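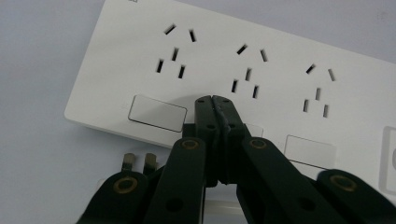 Power distribution was the first part of the bench refit at Siregar to be settled, and it determined most of what followed. The room has wall sockets on one side only, the tables stand away from that wall, and the tables are moved whenever the work changes. Fixed trunking was therefore ruled out early. The accepted arrangement is a set of loose power strips, placed where the work is and lifted away afterwards. The outlets on the white ones are the combined type, with five slots each: an angled pair at the top, a short vertical slot under them, and an upright pair lower down. Either pattern of plug goes in without an adaptor, which removed a whole drawer of small parts from the inventory. There are rectangular switch buttons in a row below the outlets, in the same white as the face.

The floor plan and the load schedule are filed separately under Flonero, which is the project name used for the room as a whole. Page last revised 14 May 2020.

Strips and sockets

A strip for bench use has different requirements from one that lives behind a cabinet. It is handled daily, it gets pushed around by elbows, and it has to be read quickly by someone whose attention is on something else. The points considered when the strips were chosen:

Face. Plain matt plastic was preferred to gloss. Gloss shows scratches within a month and throws back the ceiling lights, so the slots are harder to find at a glance.

Corners. Rounded corners do not catch on sleeves or on the edge of a board when the strip is slid along.

Switches. Switch buttons on the face save pulling plugs. Repeated unplugging is what wears the contacts, and a bench strip is unplugged more often in a week than a domestic one is in a year.

Markings. Rating marks on strips of this kind tend to be small and pale. The rating is copied to the load schedule when a strip is first brought into the room, so that the print does not have to be relied on later.

Colour. White was chosen for the bench and black for anything that stays on the floor. The rule is simple enough to be followed without a sign. It has one drawback: a white strip on a pale surface has little contrast, and its outline is mainly given by the shadow under its edge. A strip of coloured tape along the long side was tried in April and came off again, as the adhesive picked up dust.

Board and table

The table tops are light wood and are not meant to be worked on directly. A white foam board is laid over the top for any job at the bench. It is soft enough not to mark the housings of things placed on it, and can be replaced when it is dented. The largest size held in stock leaves only a narrow margin of wood at the far edge, and that margin is useful: a board flush with the edge gets knocked, and a board that overhangs breaks.

The near tables have a small notch in the far edge. Cords are supposed to go down through it. In practice a cord that is in use is left on the board in a loose loop beside its strip, as the white one is here, and goes to the notch only when the bench is set for a longer job. A loose loop is acceptable. A tight coil is not, both for the heating it can cause under load and for the set it leaves in the cord.

Strip on the board at a diagonal, cord looping out of its right-hand end. One hand-held unit over it, the second held sideways at the right of the board. The floor behind the table had not been cleared when this was taken.

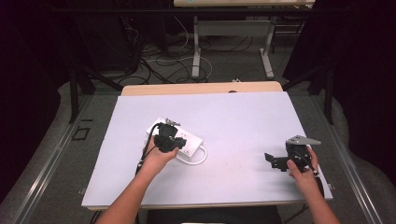 Floor cabling

The floor is the unfinished part of the work. It is grey carpet throughout, which is quiet and hides wear but does not take adhesive clips, and weighted cable covers slide on it unless they are fixed at both ends. Black and white cables run between and behind the legs of the far table, and some of them lie in wide curves where there is more length than the run needs. A small white plug lies on the carpet just behind the near table.

Three faults are to be corrected, in this order.

Length. Several leads were bought for the previous layout, in which the tables stood further from the wall. They are too long now. Shorter leads have been requested from Prelis, and the old ones will go back to general stores with their lengths marked on the sheath.

Mixing. Mains and signal cables share the same space on the floor. They are to be separated, mains to the left of the table legs and signal to the right, looking from the bench. The separation is for ease of tracing; no interference has been recorded.

Loose ends. A plug that is not in a socket does not stay on the floor. It is either connected or it is hung on the hook rail under the table. The rule applies to low-voltage plugs as well.

The white metal legs of the far table are worth keeping in view when the cables are lifted. They are painted, and the paint chips where a tie is pulled tight against it. Fabric tape with a hook-and-loop face is specified for that reason, one turn around the leg and one around the bundle. Plastic ties are permitted only inside the trays.

Trays

Each table is to have a tray under its top, set back from the front so that it clears the knees. The tray supplied by Revero is a folded steel channel, open at both ends, 192 cm long. It hangs on brackets screwed into the underside of the wood. The screws must be short. The table tops are thinner than they look, and one trial bracket in the store room was fitted with screws long enough to lift the surface above.

A strip may be placed in the tray when the bench is used only for equipment that stays switched on. For all other work the strip goes on top, within reach of the hand. Both arrangements need the same lead, which has been checked against the tray length.

Entry to the tray is through a round grommet of 51 mm. The size was fixed by the largest plug in regular use, with a margin for the fingers holding it. Smaller grommets look neater and have to be taken out every time a plug is changed.

Clear working area

A bench is handed over with its working area clear. The strip goes back to the side, the cord goes with it, and the centre of the surface is left for the next job. What should remain is a plain pale surface with nothing on it to be moved before work can start.

The surface is wiped with a damp cloth and then a dry one. No solvent is used on foam board: it softens the face and leaves a dull patch that then holds dirt. Pencil marks come off with a soft rubber. Ink does not come off, and a board marked with ink goes down to the second grade of use, under paint or glue.

Two black fingers set wide apart at the front, open surface between them, and a small round hole in the top face of each near the tip. The grey-white tone behind them is typical of how the benches look under the ceiling lights.

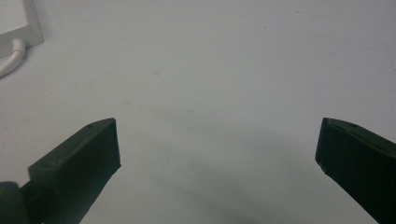 Lighting and surface tone

The pale surfaces were not chosen for appearance. Dark tops were considered and dropped for two reasons: small black parts disappear on them, and dust shows within the hour. On a pale surface the reverse is true for black parts, which stand out clearly, and the difficulty moves to the white ones. That was judged the better bargain, as most of what gets lost in the room is black.

The lights are to be left as they are for the present. A second row over the far table was priced and deferred. Lowering the existing row would help with the shadow at the underside of larger objects but would bring the fittings within reach of a raised arm.

Inspection

Strips are inspected every seven weeks. The check covers the slots, the action of each switch, the cord where it enters the housing, and the plug. A strip with a cracked face is withdrawn at once and is not repaired. A strip with a stiff switch is withdrawn at the next inspection.

Boards have no fixed interval. They are turned over when one face is worn and discarded when both are.

Outstanding items

Leads from Prelis: requested, no delivery note yet.
Tray brackets: shorter screws to be bought before any table is fitted.
Hook rail, near table: position agreed, not drilled.
Floor cables behind the far table: to be lifted, sorted and measured before the new leads are laid.
Load schedule: to be reissued once the tray strips are in place.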